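Stunville Residents' Forum
Household and Laundry > Returned uniform outerwear: folding and storage
Thread 2809 | 232 views

Linen_Desk
Posted: Aug 23, 2022

Members are asked for their comments on the folding of zipped staff jackets before the September exchange. The present guidance sheet states that jackets should be hung. The store at the Dolanex building has rail space for 282 garments and we expect considerably more than that. I should therefore like to agree a flat fold which households can carry out at home before handing items in.

My proposal is as follows. Close the zip fully, lay the jacket face down, bring both sleeves across the back, fold in the sides and then fold the hem up to the collar in two stages.

hallway_cupboard
I support the proposal in general. I would ask that pockets be emptied and zipped before anything else is done. Last year's box contained keys, tissues and a quantity of birdseed.

Marram
I must disagree with the face-down method. On a jacket with a stand-up collar, folding from the back leaves the collar underneath the weight of the pile, and it comes out creased. My own practice is to fold face up, with the sleeves crossed over the front.

Linen_Desk
Thank you. Could Marram confirm whether the sleeves are folded at the elbow or taken straight across? The sheet will need to be clear on this point.

Marram
Straight across, then turned down at the cuff if they are too long. Gathered cuffs should not be pulled flat.

quiet_on_stairs
With respect, crossing the sleeves over the front puts two thicknesses of cloth on top of the zip, and the teeth leave a line. I used to pack for Silano, where we folded face down for that reason. The collar may be protected with a rolled sock.

Marram
I have folded in this manner for a number of years and have not observed any line. A rolled sock is a further item to be lost.

hallway_cupboard
May I ask what is proposed for padded jackets? They do not lie flat under either method.

Linen_Desk
Padded jackets are outside the exchange and may be folded once and kept at home. The question concerns the lined navy type only.

Marram
For the avoidance of doubt, I set out the starting position I have in mind. The jacket is placed on a bed, front upwards, with the zip running straight from collar to hem and the sleeves drawn out to either side.
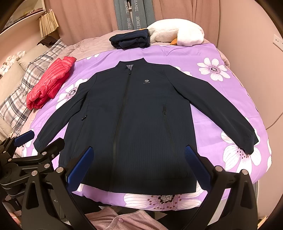

The sides are then smoothed from the zip outwards, so that the lining does not bunch at the pockets. Only after this should the first sleeve be brought over. A table will serve equally well if it is wide enough, although mine is not.

quiet_on_stairs
I have no objection to the starting position. My objection is to what follows it. If the jacket were turned over at that stage, we should be in agreement.

Živković_Row_14
We tried both methods at our address this evening. The face-down fold made the smaller parcel. The face-up fold was quicker, and the chest logo could be kept showing, which would assist whoever is sorting.

Linen_Desk
The point about the logo is a fair one. The sheet has a limit of 3000 characters and I would prefer not to print two methods, but I am prepared to do so if no agreement is reached. Further comments are welcome, particularly on collars.

hallway_cupboard
Please retain the line about pockets.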